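4.2 Paper cups, or why I still do my own dishes

I went into this section wanting a yes or a no on household chores, and cups seemed like the easy place to get one. At Posham we'd already tried shirts (don't ask), so for Raratum I picked something light, cheap and hard to break!
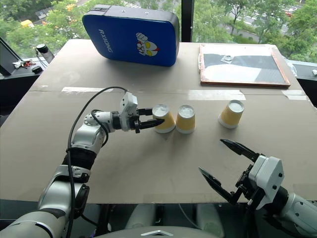 My own kitchen has 18 cups in it and I never think about how I pick one up. A two-arm robot has to think about all of it, starting with which hand goes. With three cups upside down in a loose row and a gripper open on either side, the outer two look simple enough, but the second sits almost against the first, and that's the sort of gap I worry about. Fingers need room too.

Cups on their sides are a different job again. The fingers have to get under a curved wall without shoving it away, and paper gives if you squeeze (I crushed plenty by hand while setting up). Figure 8 has three lying down, with one gripper's fingers against the base of the middle cup.
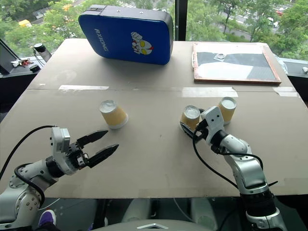

4.3 What I'd count as a chore

I used the Csonka checklist here, which is stricter than I am. A cup counts only if it ends up where a person would want it, and a person can't step in. I like that rule, even though it makes everything I build look worse.

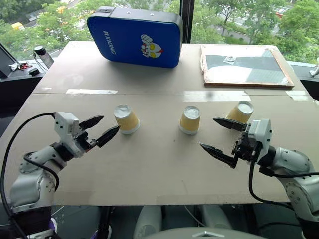 Section text and Figure 8: Zellthorpe home robotics group, May

So, can it clear a table yet? I'd say it's a fair helper with cups and a long way from being trusted with a full sink. Glassware is in Section 5.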